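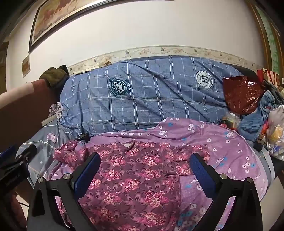 Marianna Zalewska
Contributing writer, small business and equipment

I set out to buy one gripper. One! I had a tidy little line in a spreadsheet that said "gripper, hand-held" with a dollar figure beside it, and I felt very grown up about it. By the end of April the line had turned into a page, the page had grown a second tab, and I was on the phone to a supplier asking what a replacement finger pad costs and whether I could get them in anything smaller than a box of 20.

Some background. I help run Adanness, a small outfit that is trying to teach a robot arm to handle clothes. You teach it by doing the job yourself, over and over, with a gripper you hold in your own hand and a camera fixed to it, and the recordings go off to the people who do the clever part. My part is the money. I also end up folding a lot of shirts, and I've come to think anyone signing a purchase order for this sort of gear should have to do an afternoon of it first.

Take a floral blouse laid out on a flowered sheet. Pink blossoms on one, white and turquoise on the other, and a sleeve scrunched up near the top that you have to sort out before anything else. You come down with two black fingers, a blue mesh pad on the inside of each, and try to pinch one layer of fabric without bringing the bedding along for the ride. It's fiddly. It's also exactly the sort of thing that never shows up on a spec sheet, where you'll find grip force and opening width and not a word about florals.

So, the shopping. We had three quotes. Eder came in lowest on the gripper and highest on nearly everything else, including a mount that looked to me like a bracket and four screws. Cesard wanted to sell us a full kit, case and all, with a service plan I still don't completely understand. Głowacki, the smallest of the lot, sent a two-page quote with every part priced separately, right down to the bolts, and I could have hugged them. It wasn't the cheapest total. It was the only one I could check.

If you're about to go through this yourself, ask for the parts list before you ask for the price. Fingers, pads, mount, cable, camera, each on its own line. Cables get snagged and pads are meant to be replaced, and if the only way to get a new pad is to buy a new finger, you want to know that while you can still walk away.

We ended up ordering 5 grippers. I'd argued for three, lost, and I'm glad I did. Two are out with people working in their own homes, two stay with us, and the last one sits on a shelf with its name on a piece of masking tape (it's called Spare, we were tired). Spare has been off that shelf more often than I'd like to put in writing.

The other thing I got badly wrong was time. I budgeted for equipment as if it would arrive on a Monday and be earning its keep by the Tuesday. Our first order took 13 weeks, door to door, with a customs form going back twice over one missing code. Then there was the learning. A new person needs a good few sessions before their folding is any use to anyone, and you're paying them the whole way through. Quite right, too — but put it in the budget!

And storage. I'd priced hard drives the way you'd price milk, a bit at a time as needed. Our first batch was 573 recordings, and I was driving to the shop for another drive before we'd got to the trousers. Buy the storage with the grippers, on the same order, and haggle over the lot together. Głowacki knocked a bit off for us when we did that the second time, and threw in the long cables.

People ask if I'd rent instead. For a short trial, sure. Cesard does a monthly rate and it's fair enough until you read the bit on wear, where pads count as damage. I rang to query that and got a very nice man who agreed with me and couldn't change it.

Next year's budget is open on my other screen as I write. There's a line for pads and another for couriers, and a fat one marked "people" that used to be at the bottom and is now at the top. I've also asked for a sixth gripper. I haven't heard back yet.

30 November 2019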